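Forum > Two-arm cells > Faults and safety
Tags: protective stop, wrist camera, pick offset, simulation
Posted June 7, 2025 by Edin Hoxha

Far arm keeps closing short of the block, then swings into the near arm. Help?

Two-arm cell, one table, small black blocks. I'm running it all in sim before we let the real arms do it. Block in the tray, arm comes down over the tray, fingers close, lift, hand off. That's the whole job. It worked fine until I changed the tray position and now it's a mess.

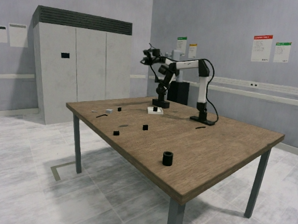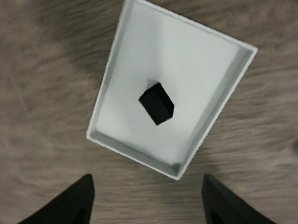 First one is the whole cell, second is the view over the open fingers with the block in the tray.

What goes wrong. The fingers close before they get to the block. Short every time, and always to the same side. Not a random miss. Then the program carries on like it has a block, because my grip check is just "did the close command finish" (yes I know), and it goes to the handoff pose with nothing in the fingers. On the way there it clips the other arm's forearm. Sim throws a collision, both arms freeze.

Worse part, and the reason I'm posting and not just fiddling with it - after I clear the collision and hit resume, the arm doesn't go home first. It finishes the move it was in the middle of. So it hits the other arm AGAIN. On the real cell somebody could be reaching in to pull a block out at that point. Not happy about that at all.

Stuff I've tried:

- re-ran the hand-eye calibration, 2 times, no change
- slowed the approach way down, same miss, just slower
- put the tray back in the old spot, works again (!!)
- turned off the second arm, the pick still misses so it isn't the arms fighting over anything
- changed the block height in the config, made it worse, changed it back

Controller is a Netico, motion planning is the Kobori package, whatever version came with the cell. Logs say nothing useful, just "path executed" and then the collision. The planner never complains about the other arm, it happily plans straight through it.

Is this a calibration thing or am I looking in the wrong place? And how do I make resume not do that. Supposed to move to hardware in October and I'm not signing anything off with it like this.

clorness_tech

OK so it's three seperate problems and I think you're treating it like one. Taking them in the order I'd fix them, not the order you wrote them.

Resume first. Don't touch the pick until this is done. After a collision stop your program should not be able to continue the old move, period. In Kobori the default is to keep the queued path when you clear a stop. There's a setting for it in the stop handling page, ours was labeled something like "retain path", turn it off. Then write a recovery routine that only runs when a person picks it. Ours goes:

1. Clear the stop. Nothing moves.
2. Flush the queue.
3. Operator confirms the table is clear of hands. Real button, outside reach of the arms. Not a popup on the screen.
4. One arm only, straight up, slow speed.
5. That arm goes home.
6. Then the other one.
7. Start the cycle from the top. Never from the middle.

Which arm goes first depends on how they're sitting when they stop. If one is over the other, the top one goes first, obviously. We got that backwards once on our Clorness line and bent a camera bracket. If you can't tell from the joint positions then don't automate it, have a person jog them apart.

And the safety stop on the real cell has to be on its own hardware circuit. Software flushing the queue is nice, it is not your protection. Get whoever is responsible for the cell to do the risk assessment with the recovery included. People always assess the normal cycle and forget the part where someone leans in to grab a dropped part.

Second, the planner going through the other arm. Pretty sure each arm has its own world model and neither has the other one in it. Check what's loaded as an obstacle for each. I bet you see the table and that's all. You need both arms in one model, or at least publish the live joints of arm A into arm B's model and the other way around. Until that works use a plain interlock: one arm in the shared space at a time, the other waits at home. Slower cycle, who cares.

Third, the miss. You said it works with the tray in the old spot. That's your answer. Calibration doesn't care where the tray is, or if it was that bad you'd be missing in the old spot too. Something still has the old tray pose in it. Look for:

- the tray frame itself, is the pick relative to the tray or to the base
- the approach point and the grasp point, people update one and not the other
- any offset somebody typed in by hand to make the old position work

That last one got me. There was a fudge offset in the base frame that was right for one tray position and wrong everywhere else. When the tray got rotated the offset should've rotated with it and of course didn't. Looking at your second picture the tray is sitting at an angle to the fingers, so if you turned it as well as moving it I'd go there first.

Quick test. Put the block down in a few different places in the tray, same tray position. If the miss is the same size and same direction each time it's an offset. If it grows as you go across, it's rotation.

Also fix the grip check. Read the finger width after closing. Fully closed = nothing there = stop and raise the arm, don't go to handoff. You'd have caught this on the first bad pick.

Hesum_user

had the same thing, turned out the simulator had the wrong fingertips loaded. the tool point was off by the diffrence in length. worth a look. reboot the controller after you change it, mine didn't pick it up till I did

mjr_cells

Agree with most of the long answer, two things to add.

Don't slow down the approach to "fix" collisions. Slow is good for testing but it hides timing problems between the arms. Test your interlock slow first, then at real speed, in sim, with the stop triggered at random points in the cycle. We did 200 runs like that before anybody was allowed to load it on hardware. Found a case where both arms thought they owned the handoff area, only when the stop landed right in the middle of the release. Would never have seen it by hand.

Other one - the fingers missing to the same side could be the camera frame, if you're picking off the wrist camera. Not the calibration itself, the timestamp. If the image is taken while the arm is still moving and the pose is read a bit later, your block position comes out shifted along the direction of travel. New tray spot means a new approach direction, so new shift. You said slowing down made no difference so probably not this, but make the arm fully stop before the image anyway. Costs nothing.

I'd skip the reboot advice unless the tool point really is wrong. Print the tool point from the controller and compare it to the sim model before changing anything.

Edin Hoxha (original poster)

Thanks all. Update.

It was the offset. Somebody (me, I checked the history) had put a correction in the base frame back when the tray was square to the table. Tray got moved and turned, correction stayed put. Took it out, made the pick relative to the tray, and it lands on the block now. Tried the block in the corners too, fine.

Tool point was right so not the fingertips.

Obstacle model, yep, only the table in there. Neither arm knew about the other one. Running the one-at-a-time interlock for now, shared model is next.

"Retain path" was on. Off now, and the recovery routine is written but not tested with random stops yet, doing that next. Grip check reads width now and it does stop on an empty close, tried it by taking the block out of the tray.

One thing still open if anyone knows. After the flush, the Netico screen still shows the old target as active even though the queue is empty. Arm doesn't move, but I don't like an operator seeing that. Display bug or is something still holding it?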